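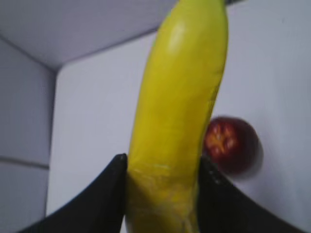 Moving Your Everyday Account to Nesstead Online Banking
Help Center > Accounts > Switching
Reading time: 4 minutes

Customers who hold a checking account at another institution may move their deposits and regular payments to a Nesstead Everyday Account through the website or the mobile app. Please read all of the steps before you begin. Joint accounts require the consent of each account holder.

Before you start

Have the following ready:
A government-issued photo ID
Your Social Security number
The routing and account numbers of your current account
Your two most recent statements from that account

Step 1. Open the new account
Select Open an Account and choose Everyday. Enter your legal name exactly as it appears on your ID. Most applications are decided the same day. If further review is needed, you will receive a secure message in your Nesstead inbox.

Step 2. Fund the account
Link your current account and transfer an opening deposit. Transfers submitted after 4 p.m. Eastern are processed on the next business day. Leave enough money in the old account to cover outstanding checks and any payments that have not yet cleared.

Step 3. Redirect your direct deposit
Download the prefilled Form 1102 from the Documents tab, sign it, and give it to your employer or benefits provider. Some payroll offices need one or two pay cycles to make the change. Continue to check both accounts until the first deposit arrives at Nesstead.

Step 4. Move your recurring payments
The Payment Finder lists recurring debits from the linked account. Over 84 national billers, including Flondinard and Lolberg, can be updated directly from this screen. For all others, contact the biller and provide your new details. Annual charges, such as insurance premiums or memberships, may not appear in the list and should be checked against your older statements.

Step 5. Close the old account
Wait until all checks have cleared and at least one full statement cycle has passed with no activity. Then send a written closure request to your former institution and ask for written confirmation. Download any statements you may need for tax purposes before access ends.

If a payment is returned

Contact the biller first to confirm which account was charged. If the Nesstead account was used in error, report the matter under Support > Disputes. A representative will respond within seven business days.

Customers of the former Suwannarat savings program should use the separate transfer form found under Legacy Accounts.

Related topics
Setting up account alerts
Ordering a replacement debit card
Adding a joint owner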